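Arndale site – questions about the new arms
Answers put together by Ruth Carhuamaca, last changed June 19, 2026

Is anyone losing their job?
No. Same headcount through November, that is in writing. After that we look again with the staff reps in the room.

So what changes for the kitting bench?
The fetching. Opening drawers, taking out parts, closing drawers, all shift long – that goes to the arms. You keep checking, packing and anything that needs a judgment call.

Who do I ask on shift?
Deisy Ñahui on earlies, Gilberto Inga on lates. Please dont go straight to Vevano, they bill us per call.

Do I need to know how to program?
No. Training is 3 half days, paid, during your normal hours. Start, stop, clear a fault, call for help. Thats it.

What will they be doing first?
Drawer work, in simulation to begin with. Two arms, one small cabinet with a pull-out drawer. Real parts come later.
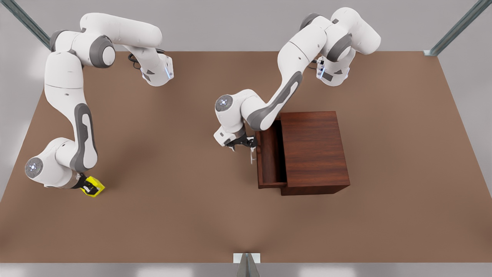

Same cabinet and its drawer, closer in, with a yellow cube inside:

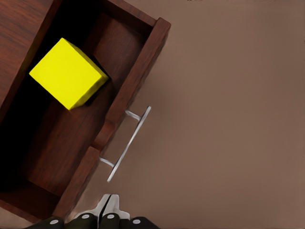
Segundo Salazar wrote back after the first version of this page: fine, but who gets the blame when the count is short? On the old bench it was my name on the sheet. If the arm picks wrong and I sign for it, is it still my name?

Fair question, and we didn't have it in here before. Your signature covers your check only. Picks by the arm are logged under the arm, and a short count goes to Ruth first.

Will my pick rate still be measured?
Not on the new bench. The old target of 60 an hour is gone there. It stays for the Ríos line until that moves over too.

Can I say no?
Yes. Put it in writing to Abelardo Llanos, you get 2 weeks to decide and can swap to packing at the same grade.

Does it record us?
The system keeps arm positions and faults. No sound, and nothing goes to HR.

What about breaks?
Unchanged. The bench stops when you do. Do not leave it running for the next person, even if they are on thier way over.

More questions – paper slips by the clock, or tell Deisy.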